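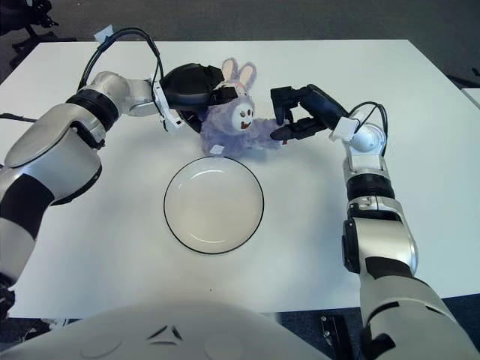

Gerrit Pillay thinks all of this is puppetry. He wrote to me after my last column to say that if a person is moving the arms, then the person did the task, and calling it robot learning is like calling a player piano a music student. He said it nicely, and at length, and he asked me to explain why anyone should get excited about a human being picking up a stuffed animal the hard way.

I'll try, because I do get excited about it, and I've been excited about it since the first time somebody let me have a turn.

That was on a Tuesday, late in the afternoon, on a two-armed setup that the people there called Olar. I had watched others run it for an hour and I was sure I had it figured out. Then I took over and spent my first attempt shoving a soft toy sideways across a table. My left hand wanted to do everything. My right hand hung in the air like a guest at the wrong party. And I could feel nothing! That was the shock of it. When you pick up something furry with your own fingers, most of what you know about it comes through the skin, and you adjust your grip long before you think about it. Driving an arm by remote, you get your eyes and that's pretty much the lot. You have to look at the fur and guess how far in the solid part starts.

So my first answer to Gerrit is that a demonstration is much more than a record of where the arms went. It's a record of somebody solving a problem while looking at it. The good ones are full of small decisions. Do you go in with one hand and steady with the other? Do you take hold of the body, or can you get away with a paw? If there's a plate involved, do you come over the rim or around it? A person makes those choices without a word, and they end up in the data, along with all the wobbles.

I love the wobbles. I know that's not the official position. Plenty of people who collect this stuff want it clean, every move smooth, every grasp right the first time, and they toss out the rest. I think they're throwing away the best part. A learner that has only ever seen perfect grasps has no idea what to do when a grip slips. Somebody has to show it the slip and the recovery. When I taught my nephew to crack eggs, the useful lesson was fishing out the shell.

Now, Gerrit's piano. A player piano plays back the roll, and if you swap the keyboard for one that's two inches to the left, it plays garbage. If that were the whole idea here, I'd agree with him and go home. The hope is that after enough showings, with the toy turned this way and that, flopped over, closer, farther, the machine can handle a placement that none of its teachers ever gave it. Sometimes that works beautifully and sometimes it's a mess, and I won't pretend the second is rare. But you can't get there from one roll. You get there from a heap of slightly different tries by people with slightly different habits.

The group at Bronden I visited in November had 3281 of them for a single family of tabletop chores. I asked to watch some and they let me sit there for 90 minutes, which they may have regretted. By the end I could tell the operators apart. One always brought the left arm in first and waited. One hurried. One made a tiny pause just above everything she picked up, like a diver on the board, and after a while I found I was holding my breath with her. There is real skill in that job, and it's a skill that hardly existed when I was in school.

Ruairí Daly runs their sessions, and he told me that the best operators he's had were a hairdresser and a man who used to hang wallpaper. That makes sense to me. Both trades are about using two hands on something that won't hold its shape, with one hand mostly there to keep things from getting worse. I wish the field talked about this more. We hear a great deal about the size of the models and very little about who was at the controls, how long their shift was, and whether their shoulders hurt. In my view a teacher should be paid like a teacher, and named in the credits too, if they want to be.

I also have a soft spot for soft things. Blocks are fine, and everybody starts with blocks. But a block is the same block whichever way you pick it up. A plush bunny with long fur hides its own edges. The ears bend, the paws swing, and the place you grab decides how the rest of it hangs. Show a robot that and you've shown it something closer to laundry, or groceries, or making a bed, the kind of work most of us would be glad to get help with. It looks like play, and I think it's some of the most serious practice going.

There are other ways to teach, and I don't want to oversell this one. You can take hold of an arm and lead it through the motion, and for a single arm and a simple path I'd still pick that. It's lovely to feel the weight of the thing. With two arms it gets crowded fast, and you end up standing where the work should be. Remote control is slower to learn, and clumsier at first, and it took me 52 tries before I got one I'd have been willing to keep. I've had worse afternoons.

Gerrit, you're right that the person did the task. I'd just add that the person did it through the robot's own arms, with the robot's own grip and the robot's own reach, and that's a harder and stranger favor than doing it with your hands. Come and have a turn. Ruairí says he has a slot free most mornings before ten, and bring your reading glasses, you'll want them for judging the depth.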